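Questions we get about the Metside lending box, last tidied up in May 2023.

## What is in the box?

Kitchen bits for pretend shops, drama clubs and rainy afternoons: trays, cups, and food in several colours. The full catalogue runs to 386 pieces. You will not be sent all of them. Please stop asking.

## Can I choose my own pieces?

Up to a point. Pick a tray, a cup and any two vegetables, and we call that a Small Table. Larger sets go out under the name Fladar, for reasons lost to history.

## Is the corn edible?

No. We would like this to be the last time it comes up.

## My tray has come back with paint on it. What now?

Warm water, washing-up liquid, a soft cloth. If the paint stays put, tell us which tray it was and we'll have a go. Dishwashers are for dishes.

## Do the cups hold a drink?

They may well. We lend them as props, and anyone brewing tea in one does so at their own risk.

## How should I lay things out?

However you like, though a dark cloth behind does wonders for pale colours. Leave a decent gap between the cup and the vegetables, or small children will treat it as a pan.

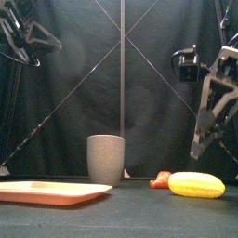 *A Small Table: tray, grey cup, corn and something red in the pepper line.*

## How long can I keep a set?

Until the end of the month you borrowed it in. Sets borrowed in September may stay out until half-term, as we know what September is like.

## I've lost the pepper.

Everyone does. Look under the sofa, then write to us.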